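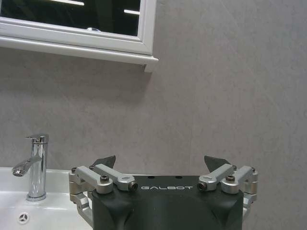
Well, the Brikwood repair workshops got through the fall in better shape than I'd feared, and your grant is a big part of that! We ran 13 evenings at the Zora hall and fixed lamps, zippers, one very sad accordion (Efren's, don't ask). Lorna wants the new sign-up cards in plain capitals, white on dark gray, spaced out like the GALBOT lettering, so people can read them from the door. I'm all for it. 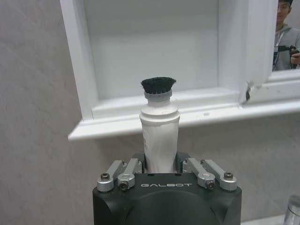
Progress Report No. 10

Money next. We've spent $1055 on parts and tools, and $50 is still owed to Bellon for the soldering tips. Wellington has the receipts and will send them over with the September ones I forgot (sorry!). Sewing nights fill up fast, bikes not so much, so Yung-ching would like to swap one bike evening for a second sewing one. Could you let me know if that's okay under the grant?

Yannick Pons
24 December 2019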